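The robot that clears the table

When I came to the robotics club in Walton at four in the afternoon, the discussion was about spoons. Two students wanted to begin with bowls, because a bowl has a rim that is good to hold. The others said that a spoon is more honest work. Tamara Yurchenko, who started the club and teaches physics in the same school, let them argue for a while and then asked for the battery report.

The club has 19 members and one robot, which they call Rotik. In October it will go to the student competition in Stevby, where each team must clear a table after a meal. The judges choose the dishes, and the team sees them only two minutes before the start. For this reason the students practice with many kinds of dishes and change their places after every run.
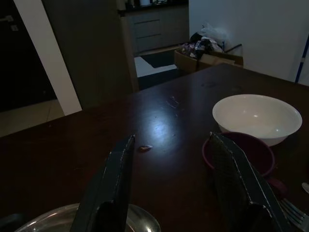
Rotik's two black fingers over the practice table, with bowls and cutlery still to be collected.

Glass is the hardest material for them. "The camera looks through it and finds the table," said Lev Lysenko, who is sixteen and writes most of the vision program. A shiny table top adds one more difficulty – the program can take a reflection for a plate. Lev keeps a notebook of such mistakes, and he showed me the pages with some pride.

The fingers are the third version. The first ones were too smooth, and the second ones were too wide to go under a fork. A fork is picked up by the handle, slowly, and if the grip fails the arm must go back and try again. In Stevby each team is allowed two failed grips before it loses points.

Last year the club finished behind the team from Bondarchuk, and the students still talk about it. Tamara talks more about the schedule. Before I left, she had written the next task on the board: cups with handles, both sizes.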